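4.2 Do viewers agree on what the film is doing?

Most writing on low-budget horror takes for granted that audiences know a parody when they see one. We doubt it. The claim is usually backed by festival reviews, and festival reviews are written by people who have read the program notes. To test it with a less prepared crowd, we showed the 80-minute cut of Zavska, a rural outbreak film with a small but loyal following, to 100 paying viewers at the Ivthorpe in September. They were told the title and the running time.

Viewers marked a paper card at nine points in the film, choosing between "meant to scare," "meant to be funny" and "can't tell." Earlier work by Ansari used a dial held in the hand, which gives a smoother curve. We are not convinced the smoothness means much. A person who forgets the dial for five minutes looks exactly like a person who has held a firm opinion for five minutes. 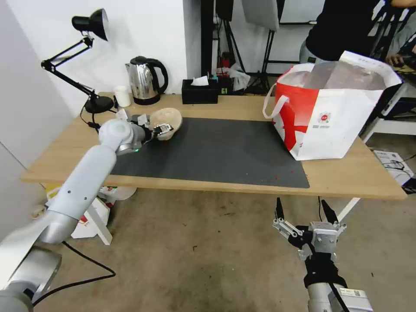
The third option turned out to be the popular one. In the barn sequence, which critics have treated as the clearest joke in the film, "can't tell" beat both of the others. Laughter was loud at that point, and it would be easy to count it as agreement. The cards do not support that reading. Several viewers who wrote comments said they laughed when other people did and were unsure why.

It could be argued that the cut is to blame. The longer version, released under the Uvia label, restores three scenes of village gossip that set a lighter tone early on. We have seen that version and think the effect is overstated – the gossip scenes are slow, and two of them are badly dubbed.

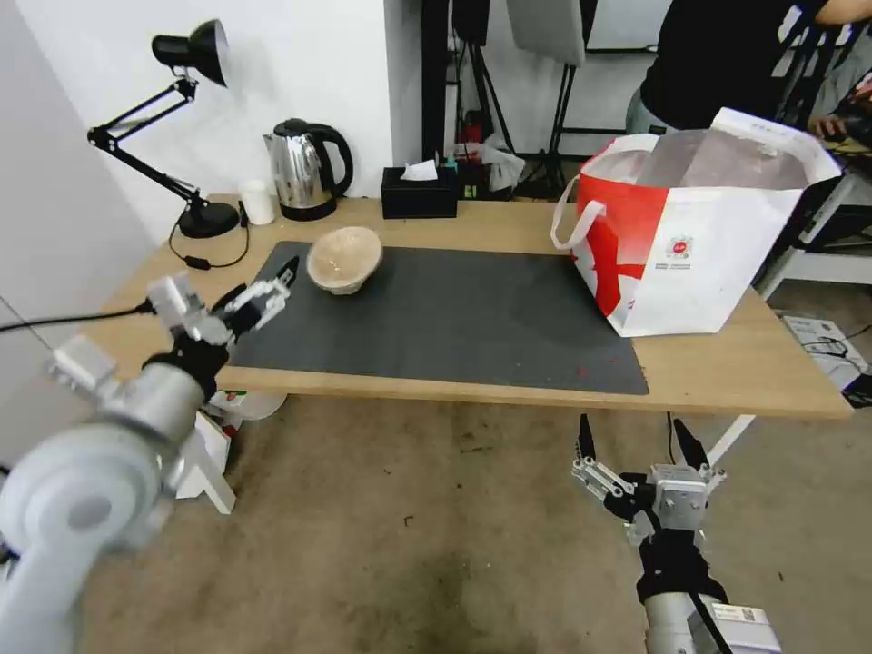
Figure 3. Two robot arms with grippers reaching toward a wooden table with a dark mat and a woven basket.

The cards should be read with care. The rise in the last third may reflect tired viewers as much as a confusing film, and the cards give no way of separating the two. One screening in one town is also thin ground for a general claim, including ours. 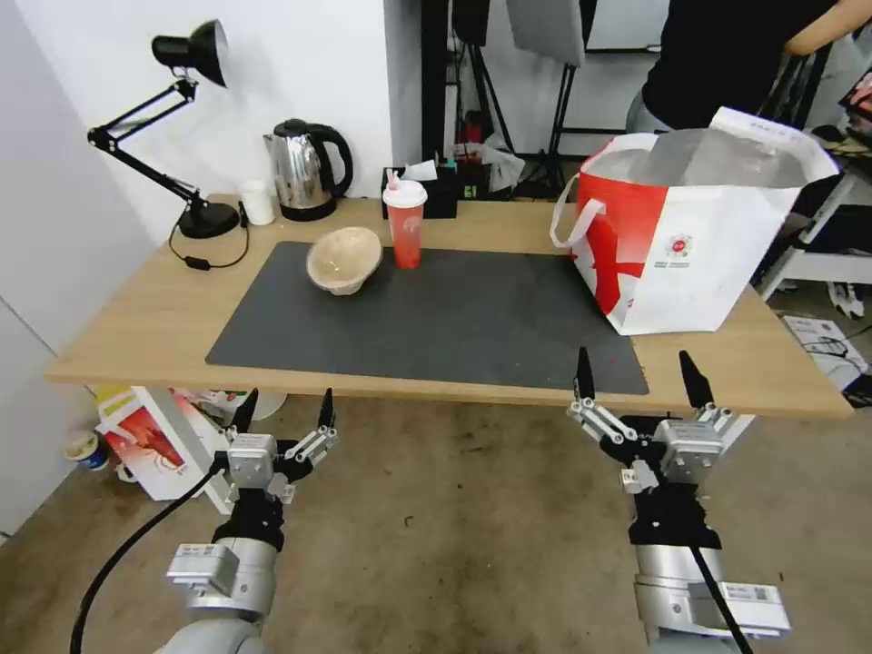
What the cards do rule out is the strong version of the parody argument, in which the audience shares the joke from the opening titles onward. No marking point produced anything close to a common answer. Critics who want to keep that argument need to say which audience they have in mind, and how they know.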